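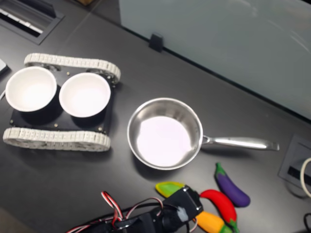

Aarti Chaudhary

Carrots are orange, eggplants are purple, and peas are green. Most people learn this before they can read. But why does a vegetable have a color at all? A potato does perfectly well being brown on the outside and pale in the middle.

The answer is in substances called pigments. A pigment is something that takes in some colors of light and sends the others back. Sunlight looks white, but it is a mix of all the colors of the rainbow. When sunlight lands on a pea, the pigments in the pea soak up most of the red and blue light. A lot of the green light bounces off and reaches your eyes, so you see green.

Plants make their own pigments. There are hundreds of different ones, but most of the colors in a grocery store come from four families, and each family behaves differently when you cook it.

## Green: chlorophyll

Chlorophyll (say it KLOR-uh-fill) is the most common pigment in plants. It is in grass, lettuce, spinach, broccoli, and almost every leaf you have ever seen.

Chlorophyll has a job. It catches energy from sunlight, and the plant uses that energy to turn water and air into sugar. This is called photosynthesis. The part of the air the plant needs is a gas called carbon dioxide, and it gets in through tiny holes in the leaves.

A part of the plant that gets no light usually makes no chlorophyll. Farmers who grow white asparagus heap soil over the stalks so the sun can't reach them. The stalks come up white. If they had been left in the light, the very same plants would have grown green stalks.

Potatoes show this the other way around. They grow underground, and normally have no green in them. Leave a potato on a sunny windowsill and after some days its skin may start to turn green. The green itself is just chlorophyll and won't hurt you, but light also makes the potato produce a bitter substance that can make you sick. Show a green potato to an adult before anybody cooks it.

## Orange and yellow: carotenoids

The second family is the carotenoids (kuh-ROT-uh-noydz). You can probably hear the word "carrot" in there. Scientists first collected one of these pigments from carrots, and named it carotene.

Carotenoids make carrots, pumpkins, and sweet potatoes orange. They make corn yellow. Tomatoes get their red from a carotenoid called lycopene, and watermelon does too.

Green leaves have carotenoids as well. You can't see them during the summer, when there is so much chlorophyll that it covers them up. In the fall, many trees stop making chlorophyll, and the green fades. The yellow that shows up in the leaves was there the whole time.

Your body can turn beta-carotene, the main pigment in an orange carrot, into vitamin A. You need vitamin A for your eyes, your skin, and for fighting off germs. People who don't get enough of it have trouble seeing in dim light. If you already get enough, eating more carrots will not give you better night vision.

It is possible to eat so many carrots that your skin turns a little yellow or orange. It shows most on the palms of the hands and the soles of the feet. The color goes away when the person eats fewer carrots.

## Purple, red, and blue: anthocyanins

The third family has the longest name: anthocyanins (an-tho-SY-uh-ninz). They color eggplant skin, red cabbage, blueberries, and blackberries.

Look at a slice of real eggplant and you will see that the purple is only on the outside. The inside is cream colored. A blueberry is similar. The common kind is dark blue on the skin and pale green inside.

Anthocyanins dissolve in water, and carotenoids do not. This is easy to see in a kitchen. When red cabbage is boiled, the water turns purple. When carrots are boiled, the water stays nearly clear. If carrots are cooked in oil or butter, though, the fat turns orange, for carotenoids dissolve in fat.

Some green beans have purple pods. People grow them in the garden and are disappointed at dinnertime. Heat breaks down the purple pigment and lets it wash away, and the beans come out of the pot green.

## Beet red: betalains

Beets look as if they should belong with the red cabbage, but their color comes from a fourth family, the betalains (BEET-uh-laynz). Only certain plants can make betalains. Beets are one, and so are some kinds of cactus. No plant has been found that makes both betalains and anthocyanins.

Betalains also dissolve in water, which anyone who has spilled beet juice on a white shirt knows. After eating a lot of beets, some people find that their pee is pink. It is harmless.

## Were carrots always orange?

No. Wild carrots have thin, pale roots that are tough and not very sweet. The first carrots grown by farmers for their roots came from Central Asia, more than a thousand years ago, and they were purple or yellow.

Orange carrots came later. Farmers saved seeds from the plants they liked best and sowed those seeds the next season. When you do this year after year, the plants slowly change. By the 1600s, orange carrots were being grown in the Netherlands, and you can find them in Dutch paintings from that time. From there they spread to other countries.

You may have heard that Dutch farmers made carrots orange to honor their royal family, whose color is orange. It is a popular story, but historians have not found good proof of it.

Purple, yellow, white, and red carrots are all still grown. A purple carrot often has an orange middle, so a slice of it looks like a target.
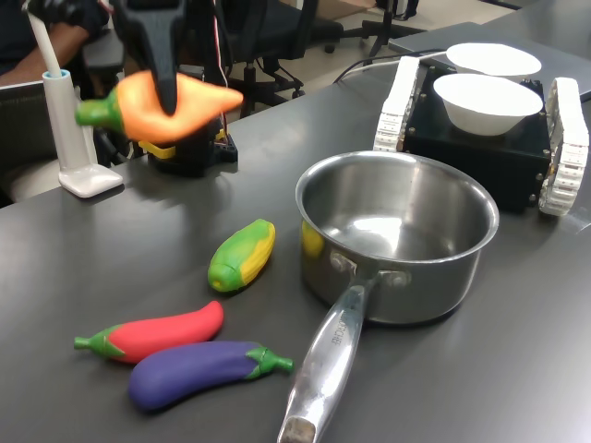 ## Try it: cabbage water

This activity uses the anthocyanins in red cabbage. They change color when they are mixed with an acid, such as lemon juice, or with a base, such as baking soda. You will need an adult for the hot water.

What you need:

- 7 red cabbage leaves
- a large heatproof bowl
- hot water
- a strainer
- 5 clear glasses
- lemon juice, white vinegar, baking soda, and salt
- a clean spoon for each glass

What to do:

1. Tear the leaves into small pieces and put them in the bowl.
2. Ask the adult to pour hot water over them until they are covered.
3. Wait until the water has cooled and turned dark purple.
4. Strain out the leaves. Pour some of the purple water into each glass.
5. Leave the first glass alone. You will compare the others to it.
6. Stir a spoonful of lemon juice into the second glass, vinegar into the third, baking soda into the fourth, and salt into the fifth.

The lemon juice and the vinegar should turn the water pink or red. The baking soda should turn it blue or blue-green. The salt should do very little, as salt is neither an acid nor a base.

Scientists measure acids and bases with a number called pH. Pure water has a pH of 7. Acids have lower numbers and bases have higher ones. Don't drink any of the glasses, and don't test cleaning products.

When Sharada Warrier's class did this in February, the tap water at their school turned the cabbage water slightly blue before anything was added. Tap water is different from place to place. If yours does the same, the activity still works.

## Questions kids have sent in

**Why do green beans turn a dull brownish green if they cook too long?** Chlorophyll has a bit of the metal magnesium in the middle of it. Heat and the acids inside the bean push the magnesium out, and without it the pigment looks olive. A short cooking time keeps the beans brighter.

**Are white vegetables bad for you?** No. Cauliflower, onions, and turnips have very little pigment, but they have plenty of other things your body uses.

**Is a red pepper a different plant from a green one?** Usually it is the same kind of pepper, picked later. Most peppers start green. As they ripen, the chlorophyll breaks down and carotenoids build up. The red ones are sweeter.

**Why are flamingos pink?** A flamingo is no vegetable, but the answer fits here anyway. They eat algae and small shrimp that contain carotenoids, and the pigment ends up in their feathers.

## Words to know

**Acid:** a substance like lemon juice or vinegar, with a pH below 7.

**Base:** a substance like baking soda, with a pH above 7.

**Dissolve:** to mix into a liquid so completely that you can't see separate bits.

**Photosynthesis:** the way plants use sunlight to make sugar.

**Pigment:** a substance that gives something its color.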